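음료 캔 정리와 수납함 갤러리

Skomance 사무실 3층 공용 공간의 음료 정리 과정을 모은 페이지입니다. 그동안 캔은 냉장고 옆 선반에 상자째 쌓아 두고 필요한 사람이 꺼내 마셨습니다. 11월에 선반을 바꾸면서 보관 방법도 함께 바꿨고, 지금은 플라스틱 수납함에 종류별로 나누어 담습니다. 같은 방식을 써 보려는 다른 층과 Jarketham 지점에서 문의가 있어 내용을 정리해 올립니다.

갤러리는 작업 순서를 따릅니다. 선반과 수납함에 관한 기록을 먼저 싣고 사진은 뒤쪽에 두었습니다.

1. 선반
기존 선반은 깊이가 얕아 상자가 앞으로 튀어나왔습니다. 새 선반은 Åberg 제품이며 단 높이를 조절할 수 있습니다. 맨 아래 단은 여분 상자, 가운데 단은 수납함, 맨 위 단은 종이컵과 냅킨 자리입니다. 조립은 금요일 오후에 했고 공구는 육각 렌치만 썼습니다.

2. 수납함 고르기
처음에는 뚜껑이 있는 상자를 써 봤습니다. 꺼낼 때마다 뚜껑을 열어야 했고, 열린 뚜껑을 둘 자리도 없었습니다. 그래서 뚜껑이 없고 앞면에 손잡이 구멍이 있는 형태로 정했습니다. 천 바구니도 후보였지만 캔에 맺힌 물이 배어서 제외했습니다.

3. 색 구분
수납함은 색으로 구분합니다. 이름표만 붙였을 때는 종이가 자주 떨어졌고, 새로 온 직원은 어느 칸에 무엇을 넣는지 헷갈려 했습니다. 색을 정한 뒤에는 빈자리를 채우는 일이 빨라졌습니다. 이름표는 꼭 필요한 곳에만 씁니다.

4. 재고
아래 단과 창고를 합쳐 캔 약 200개를 보관합니다. 주문은 Plutomia에서 하고 배송까지 보통 4일이 걸립니다. 찌그러진 캔은 따로 빼 두었다가 반품합니다. 유통기한은 상자 윗면에 굵은 펜으로 적습니다.

5. 옮겨 담기
수납함을 꺼내 탁자에 나란히 놓고 캔을 옮겨 담습니다. 키가 다른 캔을 섞어 담아도 되지만 눕히지 않고 세워서 넣습니다. 상자에서 바로 붓듯이 넣으면 모서리가 눌리므로 하나씩 옮깁니다.
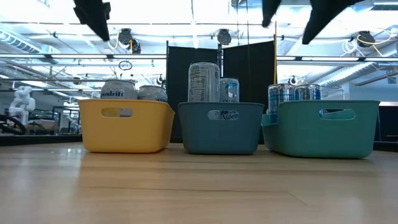
나무 탁자 위의 노란색, 청회색, 청록색 수납함. 노란색 쪽에는 Spindrift 글자가 있는 은색 캔이 들어 있고, 가운데 함 앞면에는 Vibe라고 적힌 흰 라벨이 붙어 있다.

6. 청소
수납함은 한 달에 한 번 비우고 중성세제로 닦습니다. 손잡이 구멍 안쪽에 먼지가 잘 끼어 작은 솔을 씁니다. 씻은 뒤에는 뒤집어서 말립니다. 물기가 남은 상태로 겹쳐 두면 잘 빠지지 않습니다. 선반은 마른걸레로 닦고, 음료가 샌 자국이 있으면 젖은 걸레로 먼저 한 번 닦아 냅니다.

7. 빈 캔
빈 캔은 수납함에 다시 넣지 않습니다. 싱크대에서 한 번 헹궈 출입문 옆 재활용함에 버립니다. 재활용함은 매일 오후 5시에 비웁니다. 이후에 나온 캔은 다음 날 함께 처리하니 헹궈서 넣어 주세요.

다른 층에서 여분 수납함이 필요하면 공용 공간 게시판에 원하는 색과 놓을 자리를 적어 주시면 됩니다. 선반 치수표는 같은 게시판 아래쪽에 붙어 있습니다.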